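2022-01-11 – Cloltum bench, evening

Second night on the folding job and I finally stopped fighting the mounting bar. Last week both arms were shimmying every time the elbows came up fast, and I was blaming the firmware like I always do. Harish put his hand on the bar while I ran the homing routine and said it's flexing, go feel it. So I did, and it was! Two of the fasteners in the middle had backed out. Tightened everything, put a dab of threadlocker on each one, re-ran homing 5 times. Both arms came back to the same spot every time, or near enough that I couldn't see a difference against the tape mark.

Then cables. I'd had the purple ones zip-tied tight to the links, which looked tidy and was a terrible idea (the left wrist tugged itself backward at full reach). Cut all of them off and gave each arm a lot more slack. I don't love how it hangs but the wrists move freely now.

Laundry for tonight was whatever Ginette had in her car, thank you Ginette. Basket goes in the back-left corner, and the arms have learned – well, I have learned – to keep the left elbow low when swinging past it. Started with the gray-blue one on the black squiggly mat, left gripper pinning, right gripper picking up the far edge.

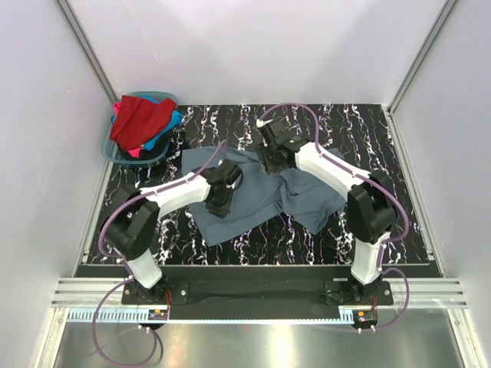

Do both arms need their own power supply? We run one each, and the resets we used to get when both grippers closed together went away the day we split them.

Okay, grip settings. Left is at 37 percent closing force and I'm leaving it there. Right was the same but it kept dropping thin fabric on the lift, so I bumped it up in small steps until it held, then forgot to write down where I ended up. It's in the config file, line 291, somebody please copy it in here. Thin cotton is still the worst. Towels are a dream by comparison.

Liette wants to try rubber sleeves on the fingers, cut from bicycle tube. I'm for it, but one arm at a time so we can tell if it does anything.

Left to do:
- order spare wrist servos, Normand has the Arnel login
- label the two boards on the front rail, I mixed them up again
- move the log folder off the laptop, it's at 3782 files and opening it takes forever
- ask Thérèse if we can keep the bench through February

Put the tape back where it was when you're done with it, it's my zero mark.

Cloltum shared workshop – notebook pages © their authors – Contact the bench list – Back to top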